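Search this site Go

Setting a small table: notes from a household layout trainer

The trainer has run the table course at Sotbridge for three years and teaches it in a narrow room with one side cabinet. The course deals with small tables that serve more than one purpose: a meal, a parcel, an hour of paperwork. The conversation took place there in February, between sessions.

The first subject was the cloth. "A check is the most practical pattern you can put on a narrow table," the trainer said. "The lines tell you when a box is crooked. On a plain cloth you can be off by a finger's width at one end and never see it." The course handout, printed by Petersen, gives the cloth a full page. The drop at the long sides should match before anything is set down.

The second subject was order. Tall things go to the far end and stay there. A fan, a vase, a low arrangement of flowers – these form the back row, and the middle of the table is left for the work.
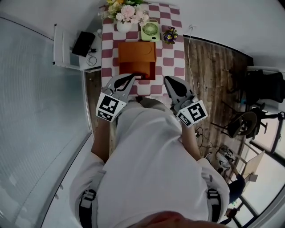
"The box goes in the center, with the open part toward you," the trainer said. "People put it to one side to save space, and then they reach across their own arm for the next hour. Keep both forearms forward and the elbows off the cloth."

Artificial flowers are preferred for practice. They hold their shape when moved, and they leave no water on the cloth. The trainer keeps tall stems in a vase and sets shorter ones directly on the table. "Pansies are good for this. They are low, so you can see over them. A tall bunch on both sides of a fan makes a wall."

The fan causes the most questions. Its grille should face along the table with no leaves near it, and the cord, if it has one, should leave by the far end. The Guvier checklist used in the course has 16 items, and cords appear in three of them. "I would have made it four," the trainer said.

Asked about boxes, the trainer was brief. A box with a hinged lid needs clearance behind it equal to the depth of the lid. A box with a lift-off lid needs a place for the lid, decided in advance. Small goods go in last, flat side down.
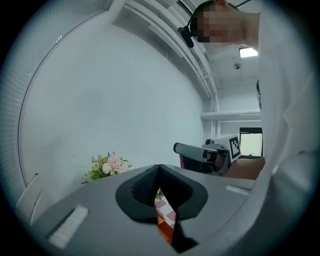

A white long-sleeved top and a headset microphone, worn at the table.

The trainer's standard session lasts 58 minutes, most of it spent clearing and setting again. "Setting once teaches very little. By the third time, people stop moving the vase." The written version of the course is kept at Sotbridge under the title Dolatine, item 411, and can be read on request at the front desk.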